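Entretenir une montre en acier à la maison : bracelet, boîtier, étanchéité

Conseils pratiques de l'atelier Sabbagh

Une montre en acier portée tous les jours se salit vite. La crème solaire, le savon, la poussière de poche et la transpiration se logent entre les maillons et finissent par former une pâte grise. Le nettoyage courant se fait très bien chez soi avec du matériel ordinaire. Le reste (ouverture du fond, joints, huilage du mouvement) se fait à l'atelier.

Ce qu'il faut avoir sous la main

Un bol en plastique ou en verre. Une brosse à dents souple, neuve de préférence. Du liquide vaisselle sans agent abrasif. Deux chiffons en microfibre, un pour laver et un pour sécher. Quelques cure-dents en bois. Une serviette pliée en quatre à poser sur la table, qui évite les rayures et retient les barrettes si elles sautent. Si vous démontez le bracelet, ajoutez un outil à barrettes avec une pointe fourchue fine et un rouleau de ruban adhésif de masquage.

Laissez de côté le bicarbonate, le dentifrice, l'eau de Javel et le vinaigre. Les deux premiers rayent les surfaces polies, la Javel attaque certains aciers et le vinaigre n'apporte rien que l'eau savonneuse ne fasse déjà.

Avant de mouiller la montre

Vérifiez que la couronne est bien vissée ou, sur un modèle à couronne simple, qu'elle est poussée à fond. Si elle tourne dans le vide ou accroche au vissage, n'insistez pas : le filetage du tube est peut-être usé et il ne faut pas mouiller la montre.

Regardez ce qui est gravé au fond du boîtier. Une montre marquée 30 mètres supporte des éclaboussures et un chiffon humide, pas un passage sous le robinet. La valeur correspond à une pression d'essai sur une pièce neuve, et un joint vieux de plusieurs années ne tient plus cette pression. Pour une montre ancienne dont on ignore l'historique, le chiffon à peine humide suffit, et le bracelet se lave à part.

Retirez la montre avant de faire la vaisselle, la lessive ou le ménage. Les détergents concentrés s'infiltrent entre les maillons et abîment les joints, et un coup contre une porte d'appareil ou un rebord métallique marque une lunette polie pour de bon. 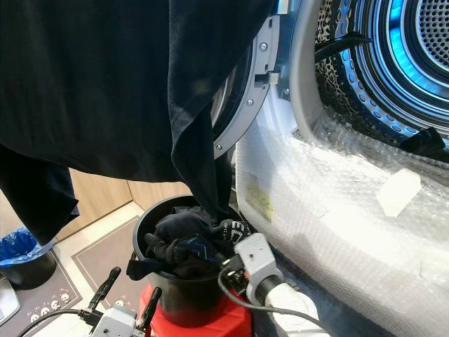 Choisissez un endroit fixe pour la poser, une coupelle doublée de feutre par exemple, toujours à la même place. Une montre laissée dans une poche de pantalon ou sur le bord d'un lavabo tombe tôt ou tard. Évitez aussi de la poser sur une enceinte, une tablette ou un étui à fermeture aimantée : un mouvement mécanique magnétisé se met souvent à avancer, parfois de plusieurs minutes par jour.

Laver le bracelet

1. Si vous savez le faire, déposez le bracelet. Collez du ruban de masquage sur les cornes, côté extérieur et côté intérieur, avant d'approcher l'outil. Comprimez la barrette d'un côté, dégagez-la doucement, puis passez à l'autre. Travaillez au-dessus de la serviette.

2. Remplissez le bol d'eau tiède, jamais chaude, avec quelques gouttes de liquide vaisselle. Laissez tremper le bracelet seul 30 minutes. La boîte reste au sec.

3. Brossez dans le sens de la longueur, puis en travers, en pliant le bracelet pour ouvrir les articulations. Insistez sur l'intérieur du fermoir et sur les premiers maillons, là où la crasse s'accumule le plus.

4. Passez le cure-dent dans les rainures qui restent grises. N'utilisez ni aiguille ni lame.

5. Rincez à l'eau claire, en bouchant l'évier. Secouez, tamponnez avec le chiffon sec et laissez sécher à l'air plusieurs heures. L'eau reste longtemps autour des goupilles — un bracelet qui paraît sec en surface mouille encore le poignet si on le remonte trop tôt.

Le sèche-cheveux est à éviter quand la montre est attachée au bracelet. La chaleur ramollit les joints et peut décoller un index.
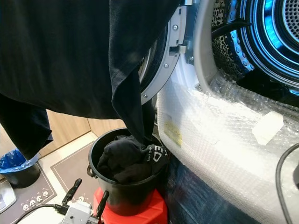 Nettoyer la boîte et la glace

Pour une boîte que vous ne voulez pas mouiller, enveloppez un doigt dans la microfibre, humidifiez-la et essuyez d'abord les flancs, puis le dessous des cornes. Le cure-dent passe entre la lunette et la carrure. Terminez par la glace.

Une glace saphir se nettoie sans précaution particulière. Une glace en acrylique, que l'on trouve sur beaucoup de modèles anciens, se raye au moindre grain de sable : soufflez dessus avant d'essuyer. Les rayures légères de l'acrylique s'atténuent avec une pâte à polir prévue pour cela, en petits cercles et sans appuyer. Protégez la lunette avec du ruban avant de commencer.

Sur une lunette tournante, la poussière se glisse sous l'anneau et la rotation devient dure. Si la montre est étanche et que son étanchéité a été contrôlée, faites tourner la lunette plusieurs tours sous un filet d'eau tiède. Si elle reste bloquée, n'utilisez aucun levier.

Polir ou ne pas polir

Le polissage enlève de la matière. Sur un boîtier de 38 mm aux arêtes vives, deux polissages maladroits suffisent à arrondir les cornes, et cela se voit à la revente. Les petites rayures d'usage se tolèrent très bien.

Les surfaces polies peuvent recevoir un coup de chiffon imprégné, du type que l'on vend pour l'argenterie, à condition de couvrir les parties brossées. Pour les surfaces brossées, il faut un tampon abrasif très fin, tiré toujours dans le même sens, sur une longueur de plusieurs maillons à la fois. Un va-et-vient laisse des traces croisées. Faites un essai sur l'intérieur du fermoir.

Les bracelets en cuir et en caoutchouc

Le cuir ne se lave pas. Essuyez la doublure avec un chiffon à peine humide le soir, laissez le bracelet à plat et loin d'un radiateur. En été, mieux vaut changer pour du tissu ou du caoutchouc. Un cuir porté un jour sur deux dure nettement plus longtemps qu'un cuir porté sans interruption.

Le caoutchouc se lave comme l'acier, à l'eau savonneuse tiède. S'il devient collant ou fendille près des trous, remplacez-le. Les bracelets en tissu supportent un lavage à la main dans le bol, avec un séchage à plat sur la serviette. Ne les mettez pas en machine : la boucle tape dans le tambour et les bords s'effilochent.

Remontage et réglage

Une montre automatique restée dans un tiroir se remonte à la main avant d'être portée. Donnez une trentaine de tours de couronne, lentement, dans le sens des aiguilles. La plupart des mouvements automatiques ont une bride glissante et ne craignent pas quelques tours de trop.

Ne corrigez pas la date entre 21 heures et 3 heures du matin. Le mécanisme de changement est alors engagé et une correction rapide peut casser une dent. En cas de doute, amenez les aiguilles sur 6 heures, corrigez la date, puis réglez l'heure.

Rangement

Pour une montre que l'on ne porte pas pendant plusieurs mois, un tissu doux et une boîte fermée suffisent. Les petits sachets de silice sont utiles dans une maison humide. Gardez les maillons retirés, les vis et les papiers dans une enveloppe à part, avec la référence notée dessus. Les coussins des coffrets Mollilum conviennent bien aux bracelets en acier, mais ils sont un peu gros pour un petit poignet et forcent sur le fermoir — on peut retirer une couche de mousse.

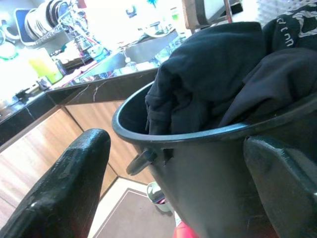
À quelle fréquence faut-il faire contrôler l'étanchéité ?

Une fois par an si la montre va dans l'eau, et dans tous les cas après une ouverture du fond ou un choc sur la couronne. Le contrôle à l'air se fait sans ouvrir la boîte et prend quelques minutes.

De la buée est apparue sous la glace, que faire ?

Dévissez la couronne sans la tirer si vous n'êtes plus près de l'eau, posez la montre dans une pièce sèche et portez-la à l'atelier dans les jours qui suivent. Le riz ne sert à rien et laisse de la poussière d'amidon. Si l'eau était salée, n'attendez pas : la rouille commence très vite sur les pièces du mouvement.

Peut-on utiliser un bac à ultrasons ?

Pour un bracelet en acier déposé, sans problème. Quatre minutes dans de l'eau tiède avec une goutte de savon, puis rinçage. N'y mettez jamais la montre complète, ni un bracelet plaqué, ni un bracelet en cuir. Vérifiez le serrage des vis de maillons en sortant du bac, car les vibrations les desserrent parfois.

Les barrettes, quand les changer ?

À chaque changement de bracelet si elles ont plus de deux ans, et tout de suite si une extrémité est tordue ou rentre mal. Mesurez l'entrecorne avant de commander. Les barrettes Narnesa en 1,8 mm passent sur la plupart des boîtes modernes, mais pas sur les cornes percées fin des modèles anciens.

L'atelier Sabbagh prend les montres en dépôt au comptoir de Dustudham, 13 passage des Tanneurs. Fermeture en août.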